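Omolara Ezeani
March 12, 2021

1/ We have redrafted the bench rules for arm work at the Jevstead site. Ankit Rathore asked for the reasoning in public, so it goes in this thread. The scope is tabletop tasks with small household objects: cloth, boxes, drawers.

2/ Rule 1. Clear the worktop before the arm is enabled. Only the task objects stay out. Crumbs and chips count as debris. Wipe towards you, then look again from low down.

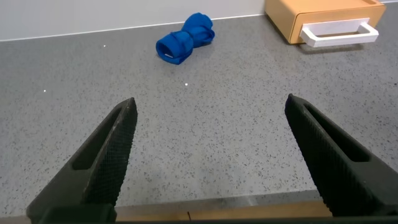

3/ Rule 2. Record the start layout in writing. "Cloth left of box" will do. "As usual" will not. The Drevard log had 193 entries and 50 of them said "as usual", so those runs can't be repeated by anyone who wasn't in the room.

4/ Rule 3. Cables. Any loop hanging below the arm must stay clear of the worktop through the whole reach, including the wrist turned to both limits. Check it at reduced speed with the operator's hand on the stop. 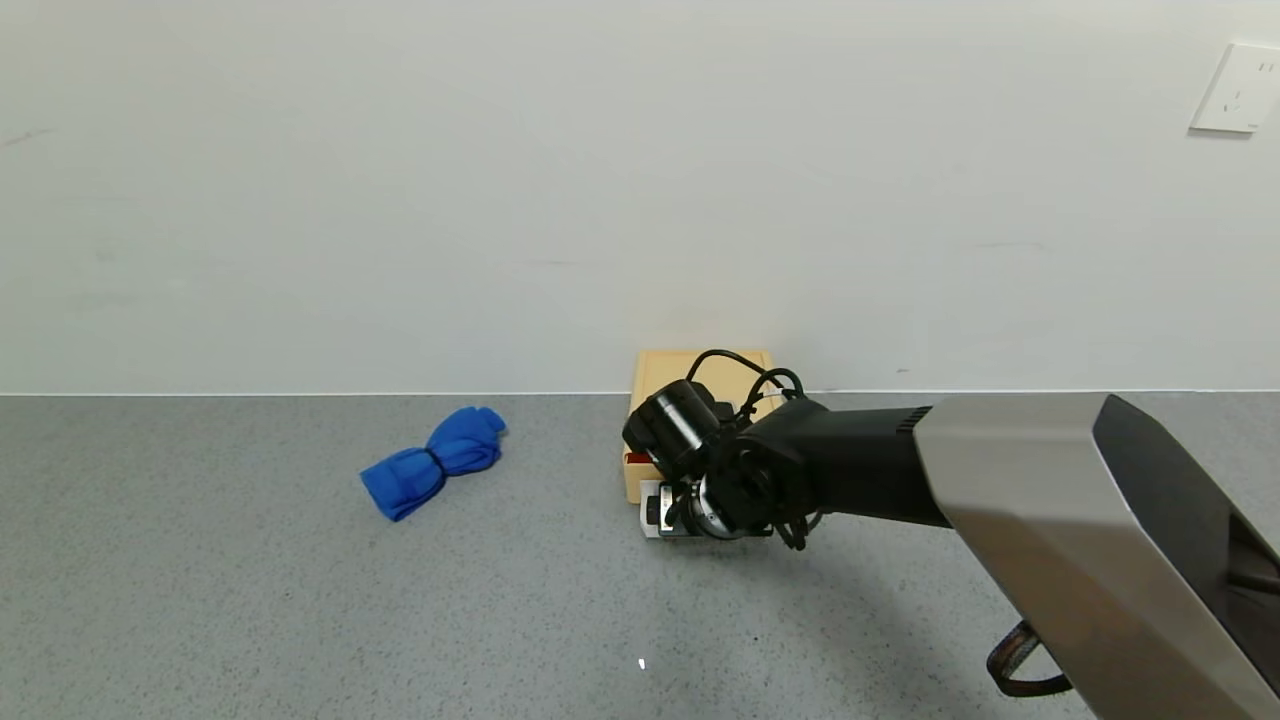 The check is repeated after any change of tool or strap. Chaudhary's draft allowed one check per shift. We did not adopt that.

5/ Rule 4. Approach to handles, frames and openings. Line up both fingertips first, pause, then close. No closing while the wrist is still travelling. Polished surfaces throw back the ceiling lights, so don't judge depth from the wrist view alone. Use a second view.

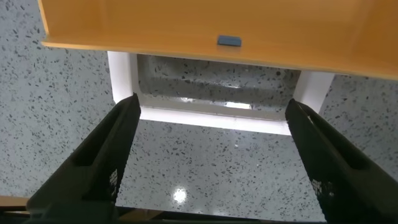

If the two views disagree, back off along the approach line and start again. Sideways corrections near a rigid edge are not permitted. They load one finger and can bend the mount.

6/ Rule 5. Force limits are set per object and written on the task sheet. A limit set for cloth does not carry over to a box. If the sheet has no figure, the task isn't ready.

7/ Rule 6. After 3 failed attempts, stop and log it. Do not move the object to help. A moved object is a new layout and needs a new entry (see Rule 2).

8/ On Skakel's question about sleeves: cuffs fastened, lanyards off, same as in the old rules.

9/ Still open: whether Rule 4 should give a minimum pause. Ankit wants a fixed value. I would leave it to the task sheet. Comments by the end of April, please.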